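蹴る前の静けさについて
北の港町ホンビーで、ダラ・マリガンのキック教室を訪ねる

ホンビー(Hondby)の駅からラグビー場までは、歩いて行くのがいいと聞いていた。バスもあるにはあるのだが、川沿いの道を回っていくと、堤防のあたりで風向きが分かる。風向きが分かれば、その日の練習がどんなものになるか見当がつく。そう教えてくれたのは前の晩に泊まった宿の女主人で、彼女はラグビーをまったく観ないというのに、この町の人らしく、キッカーの苦労についてだけは妙に詳しかった。

川沿いの道には確かに風があった。それも、海から来て、倉庫の壁に当たって、少し考え直してから戻ってくるような、なんとも厄介な風である。私は帽子を二度飛ばされ、二度目は堤防の下まで拾いに降りることになり、おかげで約束の時間に遅れてしまった。息を切らしてグラウンドの門をくぐると、もう練習は始まっていて、背の高い男がひとり、ゴールポストに背を向けて立っていた。ダラ・マリガン(Darragh Mulligan)、ホンビー・ラグビークラブのキッキングコーチである。

「風に会いましたか」

それが彼の最初の言葉だった。遅刻の言い訳を用意していた私は、帽子の話をした。彼はたいそう喜んで、その話を選手たちにも聞かせ、それから練習に戻った。

マリガンのことを初めて知ったのは、2019年7月、まったく別の取材でレルティッツ(Leltitz)という内陸の町に行ったときのことだ。木曜日の夕方で、地元のクラブが小さな招待試合をしていた。私はただ宿に帰るには早すぎるという理由でスタンドに座っていたのだが、相手チームの若いスタンドオフがペナルティキックを蹴る段になって、奇妙なことに気がついた。その若者はボールを置いたあと、ポストを見る前に、必ず自分の左の肩越しにタッチラインの外を見るのである。何を見ているのだろうと思って目で追うと、そこにはベンチコートを着た男がいて、別に合図を送るでもなく、芝生の端を眺めている。若者はそれを確かめると、ようやくポストのほうを向き、実に落ち着いた助走で、実にきれいな放物線を描いてみせた。

隣に座っていた老人に、あの男は誰ですかと尋ねた。老人は「ホンビーのダラだよ」と言い、それで説明は済んだと思ったらしく、また魔法瓶の蓋を開けにかかった。

あの光景がずっと頭に残っていた。コーチが選手を見ていないことが、どうして選手を落ち着かせるのだろう。手紙を書き、返事をもらい、何度か日程が流れて、ようやくその年の10月にホンビーを訪ねることができた。

ホンビーのクラブは、国内リーグの二部にいる。ここ何年も二部にいて、上がりそうになっては上がらず、落ちそうになっては落ちない。ホームグラウンドはセドリー(Sedley)といい、これは昔ここに牧草地を持っていた家の名前だそうだ。メインスタンドの座席は1,000席。反対側は土手になっていて、天気のいい日には家族連れが毛布を敷いて座る。クラブの観客動員記録は1,424人で、レルティッツとのダービーマッチで生まれたのだが、この数字は町の誰に聞いても即座に返ってくる。パン屋でも返ってきたし、駅の窓口でも返ってきた。座席より多い分はみんな土手にいたわけで、その日の土手がどれほど混んでいたか、誰の肘が誰の紅茶をひっくり返したかという話まで、頼めばいくらでも聞かせてもらえる。

ついでに書いておくと、その試合にホンビーは負けている。2点差で、最後のペナルティキックが決まっていれば3点が入り、ひっくり返っていたはずだった。外したのは当時のフルバックで、今は町で自転車屋を営んでいる。私は店の前を通りかかったものの、なんとなく気が引けて、中には入らなかった。あとでその話をマリガンにすると、「入ればよかったのに。彼はあのキックの話が大好きなんですよ」と言われた。
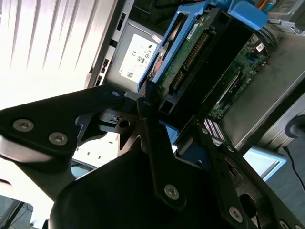 マリガンはもともと選手としてこの町に来た。背番号は9、スクラムハーフである。意外に思われるかもしれないが、彼は現役時代、プレースキックをほとんど蹴ったことがない。高く上げるボックスキックは得意だったそうだが、ティーに置いたボールを狙って蹴る役目は、いつも別の誰かのものだった。

「だから見ていたんです」と彼は言う。「ペナルティをもらうと、スクラムハーフはすることがないでしょう。水を飲んで、靴紐を結び直して、それでもまだ時間が余る。私はその時間ずっと、蹴る人の顔を見ていました。足は見ていません。足を見ても、私には何も分かりませんでしたから」

クラブハウスの二階にある小さな部屋で、彼は紅茶をいれながらそんな話をしてくれた。部屋には窓がひとつあって、そこからグラウンドの半分だけが見える。残りの半分は隣の用具小屋の屋根に隠れている。紅茶はずいぶん濃く、彼は私の分にも自分の分にも、聞かずに牛乳を入れた。

顔を見ていると、外すときの顔というのがだんだん分かってくるのだそうだ。緊張した顔のことだろうと私は思ったのだが、そう単純でもないらしい。ひどく緊張していても決める選手はいる。にこにこしながら外す選手もいる。彼が気づいたのは、外すときの選手はたいてい、ボールを置いてから助走に入るまでのあいだに「誰かに会いに行っている」ということだった。監督に会いに行っている。前の週に新聞に厳しいことを書いた記者に会いに行っている。スタンドのどこかにいるお父さんに会いに行っている。体はボールの前にあるのに、頭のなかで人に会って、言い訳をしたり、褒めてもらったりしている。

「私もよく会いに行っていましたよ。ボックスキックの前にね。だから分かるんです」

引退したあと、彼はしばらく町の製材所で事務の仕事をしていた。クラブから声がかかったのは、当時のキッキングコーチが家の事情で南へ引っ越したからで、ほかに引き受ける人がいなかったのだと本人は言う。謙遜なのか事実なのか、長く話していてもよく分からない人である。ただ、はじめの年は散々だったらしい。本を読み、動画を観て、助走の角度だの軸足の位置だのを一生懸命に教えた。選手たちは真面目に聞いてくれて、そして前の年よりたくさん外した。

「軸足の話は、今でもしますよ。大事ですから。でも、ひとりの選手に軸足の話をするのは、一年に一度でいい。それより多いと、試合中に軸足に会いに行ってしまうんです」

このくだりで私は紅茶を吹き出しそうになり、彼は満足そうだった。たぶん何度も話している話なのだろう。

午後の練習を見せてもらった。参加していたのは一軍のスタンドオフとフルバック、それに下部チームの若い選手が数人。土手の上では犬を連れた女性が立ち止まって眺めている。風は朝より強くなっていた。

はじめの半時間ほど、彼らはボールを蹴らない。ではいったい何をするかというと、置くのである。ティーを据え、ボールを置き、縫い目の向きを直し、立ち上がって下がり、構え、そして戻ってきてボールを拾い上げる。これを場所を変えながら延々とやる。傍から見ていると、忘れ物を思い出した人たちが次々に引き返してくるようで、正直に言えば相当に退屈な眺めだ。土手の女性もしばらくすると犬に引かれて行ってしまった。

ところが続けて見ていると、選手によって置き方がまるで違うことに気がつく。スタンドオフの青年は、子どもの靴を履かせるように両手でそっと置く。フルバックのほうは片手でぽんと置いて、そのくせ後から指先で三度も四度も傾きを直す。下部チームのひとりは、置いたあとで必ずズボンで手を拭う。マリガンはそのどれにも口を出さない。ただ、ある選手がいつもの置き方と違うことをすると、遠くからでもすぐに名前を呼ぶ。

「違うのは構わないんです。でも、違うことに自分で気づいていないのは困る」

置く練習のあいだ、彼は選手に背を向けて歩き回っていることが多い。それなのにどうして分かるのかと聞いたら、音だと言う。芝を踏む音の数が、普段と違うのだそうだ。私も目を閉じて耳を澄ませてみたが、聞こえたのは風と、遠くの船の汽笛と、自分のお腹が鳴る音だけだった。

ようやく蹴る時間になると、今度はそれぞれがひどく少ない本数しか蹴らない。ひとり9本。場所はマリガンが決めるが、正面のやさしい位置は最後まで出てこない。9本を蹴り終えると、入っても外れてもその日は終わりで、もう一本だけ蹴らせてほしいという頼みは受け付けてもらえない。

この「もう一本だけ」をめぐっては、クラブのなかでもいろいろな意見があったらしい。昔ながらのやり方に慣れた人たちは、外したまま帰らせるなんて、と心配した。最後の一本は決めて、気持ちよく帰らせてやるのが親心だろうと。私も、読者の多くの方もきっとそうだと思うが、学校の部活動ではそう教わった。バスケットボール部だった私は、最後のフリースローが決まるまで体育館を出られず、用務員さんに電気を消されたことすらある。

マリガンの考えはこうだ。試合の最後のキックを外したら、もう一本は蹴らせてもらえない。外したまま家に帰り、ごはんを食べ、眠らなければならない。それも技術のうちなのだから、練習しておいたほうがいい。

「外した日の晩ごはんの食べ方は、教えられますからね」

冗談かと思ったら、本当に教えるのだという。若い選手が外して帰る日には、彼は近くの食堂に連れていくことがある。エシュン(Eshun)という名前の店で、港の仕事帰りの人たちが寄る、魚のスープとじゃがいもの店だ。そこではキックの話をしてはいけないという決まりがある。破ると、その人が全員のデザートを払う。 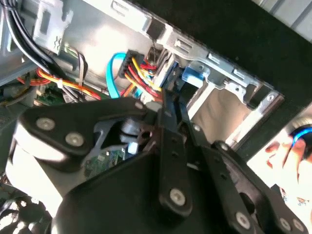 その晩、私もエシュンに連れていってもらった。一緒に来たのは、午後の9本のうち終わりの2本を続けて外したスタンドオフの青年である。名前は出さないでほしいというので、ここでは青年と呼ばせてもらうが、レルティッツのスタンドで私が見た、あの左肩越しに振り返る若者その人だった。

魚のスープは大変においしかった。白身の魚がごろごろ入っていて、上に刻んだ香草がたっぷり載り、黒いパンがついてくる。青年は二杯食べた。話題はもっぱら彼の妹が飼いはじめた亀のことで、亀の甲羅を洗うのに歯ブラシを使うべきかどうかについて、マリガンが驚くほど強い意見を持っていることが分かった。使うべきだが柔らかいものに限る、というのが彼の立場である。店の主人も厨房から出てきて議論に加わった。

私は肩越しに振り返る理由をどうしても聞きたかった。けれども、それはどう考えてもキックの話であって、財布の中身を思い浮かべてしばらく迷った。結局、覚悟を決めて尋ねた。店じゅうがどっと沸いて、デザートが運ばれてきた。林檎を焼いたものに、冷たいクリームがかかっている。隣の卓の分まで私の払いになっていたのは、どういう計算なのか今もって分からない。

ともあれ、デザート代を払った以上は答えてもらえるわけで、青年は少し照れながら話してくれた。

「あの頃、蹴る前にダラのことが気になってしかたなかったんです。見られていると思うと、うまくやらなくちゃいけない気がして。それで相談したら、じゃあ見ないでおくから確かめてごらんって。振り返ると、ほんとに見ていないんですよ。芝生を見てる。ああ、この人は今、僕のことを考えていないんだなと思うと、すっと楽になる」

そのあいだマリガンは何をしているのか。これも聞いた。すでにデザート代を払っているのだから、元を取らなければならない。

「芝を見ています」と彼は真顔で答えた。「クローバーが増えたな、とか。本当に考えていないと、ばれますからね。彼は鋭いんです」

では、キックが決まったかどうかはどうやって知るのだろう。

「スタンドが教えてくれます。ホームなら声が上がる。アウェーなら静かになる」

レルティッツの夕方のことを思い出した。あのとき、青年の蹴ったボールがポストのあいだを抜けたあと、スタンドはなるほど静かになった。隣の老人が小さく舌打ちをして、それから誰かが拍手をし、つられてまばらな拍手が続いた。あの静けさを、ベンチコートの男は芝生を眺めながら聞いていたわけである。

翌日は二部リーグの試合があった。相手は南の工業都市のチームで、順位はホンビーのひとつ上。朝から細かい雨が降っていて、土手に毛布を敷く人はさすがにおらず、傘がぽつぽつと並んでいた。私はメインスタンドの端に席をもらい、隣り合わせたご婦人から飴をひとつもらった。包み紙がなかなか剥がれない飴で、格闘しているうちに最初のトライを見逃した。相手のトライだった。

前半のホンビーは、ひいき目に見てもあまり良くなかった。ラインアウトが合わず、せっかく奪ったボールを何度も雨のなかに落とした。それでも離されずに済んだのは青年のペナルティキックのおかげで、一本は右の端に近いところから、例の厄介な風を横に受けながら決めてみせた。彼はもう振り返らなかった。少なくともその日、私の見ていたかぎりでは、ボールを置き、立ち上がり、まっすぐポストに向いた。

気になって、タッチラインの外を探した。マリガンはいつものように背中を丸めて立っていた。雨で色の濃くなったコートの肩をすぼめ、足元の芝を見ている。もう見ていても構わないはずなのに、やはり見ていない。

後半、ホンビーはモールで一本返し、青年がコンバージョンを外した。難しい角度ではなかったと思う。ボールは左のポストの外側へ流れていき、スタンドから低いため息が漏れた。ため息が漏れたことで、マリガンにも結果は伝わっただろう。青年は自陣に駆け戻りながら口のなかで何か言い、それからもう次のキックオフの位置についていた。

試合は引き分けに終わった。ドラマチックな幕切れを期待していた私としては、原稿のことを考えて多少がっかりしたのだけれど、飴のご婦人は「いい試合だったわねえ」と上機嫌で、もうひとつ飴をくれた。二部の中ほどにいるクラブにとって、ひとつ上の相手との引き分けというのは、それなりに嬉しいものらしい。帰りがけに聞こえてくる会話もおおむね明るく、雨のことと、ラインアウトのことと、次のレルティッツ戦の切符のことが話されていた。

試合後、クラブハウスの入口でマリガンに挨拶をした。外したコンバージョンについて何か言うのかと尋ねると、「言いませんよ。今日は妹さんの亀の誕生日だそうですから」と言う。飼いはじめたばかりの亀の誕生日がどうして分かるのか不思議だったが、うちに来た日から数えてちょうど半年の記念なのだと、あとで青年が教えてくれた。半年で誕生日を祝うのも変だけれど、家族でそう決めたのなら、よその者が口を挟むことでもない。

マリガンの指導法を、そのままよそのクラブに持っていって通用するのかどうかは、私には分からない。本人も、うまくいっている理由を半分ほどしか分かっていないと言っていた。ほかの二部のクラブから見学に来る人もいるそうだが、たいていは置く練習の途中で帰ってしまうという。一部のクラブからコーチの誘いがあったという噂も町で耳にした。これについて尋ねると、彼は紅茶に牛乳を足しながら「スープがないでしょう、あちらには」と答えた。断ったとも、断っていないとも言わなかった。

帰りの列車まで少し時間があったので、もう一度、川沿いの道を歩いた。雨は上がっていたが風はまだ残っていて、私は今度は帽子を鞄にしまっておいた。途中、自転車屋の前を通った。店の明かりがついていて、奥で男の人が車輪の振れを見ている。私は少し迷ってから扉を押した。観客1,424人の日の、最後のペナルティキックの話を聞かせてもらえませんかと頼むと、彼は手を拭いて、椅子をふたつ出してきた。

列車は一本遅らせることにした。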